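Session 4: Action chunks, delays and why your arm twitches

Notes to go with the Thursday lab. If you missed the session, read these before you touch the Endarum code, and then come and find me with questions. The slides are thinner than this and I talked over most of them anyway.

Where we'd got to

Last time we trained a small policy on the pick-up-the-cube task. You give it the latest overhead picture and the current joint angles, and it gives you back a list of joint targets for the next little while. That list is the action chunk. Ours is 40 steps long, and several of you asked why on earth we predict 40 steps when we could predict one and look again. Good question, and most of today is the answer.

Why chunks at all

Suppose the policy predicts one step at a time. Every step it makes a tiny error, and the next picture is slightly unlike anything in the training demos. So the next error is a bit bigger, and off we go. People call this compounding error. With a chunk, the policy commits to a short stretch of movement that hangs together, so there are fewer moments at which it can change its mind. It also copes better with pauses in the demos. If the person teaching the arm stopped to think (we all do it), a one-step policy can learn that the right thing to do when standing still is to stand still. I've watched one do that for a whole coffee.

The price is that the arm is working from old news. By step 30 of a chunk, the picture it was based on is long gone. If somebody nudges the cube at step five, the arm carries on reaching for where the cube was.

So we compromise. We predict 40 steps, carry out the first 17, throw the rest away and predict again. That 17 has no theory behind it at all! Sheyla Taipe tried a spread of values on our bench arm and it was the one that annoyed her least. Please try your own.
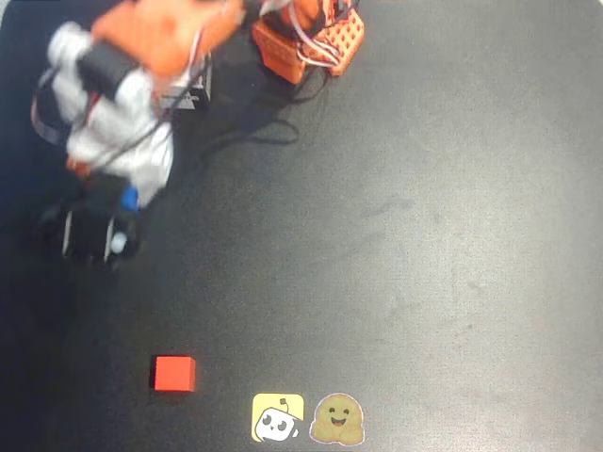
The join between chunks is where the trouble starts. Chunk A ends with the elbow heading one way at one speed, and chunk B, predicted from a fresh picture, would like it somewhere slightly different. Send B's first target straight to the motors and you get a twitch. Do it all the way through a reach and the whole arm shivers its way down to the table.

There are three fixes in the code, and you can switch each one on or off in the settings file.

Blending. For the first few steps of the new chunk, mix in the leftover steps of the old one, starting mostly old and ending mostly new:

target = (1 - w) * old + w * new

where w climbs from 0 to 1. Cheap, and it works nicely when the two chunks nearly agree. When they don't, it's horrible. If the old chunk goes left of an obstacle and the new one goes right, the average goes straight through the middle of it.

Speed limiting. Cap how far any joint target may move in one step. I'd leave this on always, whatever else you do. It won't make a bad plan good but it does stop the motors from being asked for something silly.

Asking early. This is the one people forget. The policy takes time to think, and if you only ask for chunk B once the last step you want from chunk A is done, the arm stops dead and waits. So ask while A is still running, then skip the steps of B that belong to the time already gone.

That skipping is fiddly. Every picture gets a timestamp when it is taken, and every step in a chunk is counted from that timestamp, never from when the answer arrived. Mix up the two and your arm will replay a bit of movement it has already made, which looks like a small hiccup backwards. If you see the hiccup, check the timestamps before you retrain anything. I lost most of a weekend in July to that one, retraining a policy that was perfectly fine.

Reading the log

The runner (it's called Nirkdale, don't ask) writes one line per step. You want these columns:

step — the step number since the run began
chunk — which chunk the target came from
age — how many steps old the picture is
target and measured — one pair for each joint

Plot target and measured together for the elbow first. In the sample run, look at step 1774. The chunk number changes there and the target jumps, while the measured line follows a moment later with a little overshoot. Then look at step 1865, another change of chunk, this time with blending on. The corner is rounded off and measured stays close. If your plot has a flat shelf in target just before each change, you're asking too late.

For next week

Run the sample with all three fixes off, then with each one on by itself, then all together. Plot the elbow every time. Write me half a page on which one made the most difference and what it cost you.

If you have time, change 17 to something much bigger and move the cube partway through a reach (keep your fingers clear of the gripper, please). Note what age had reached when the arm finally noticed.

Plots and half page go in the Prarkard folder, under your own name this time.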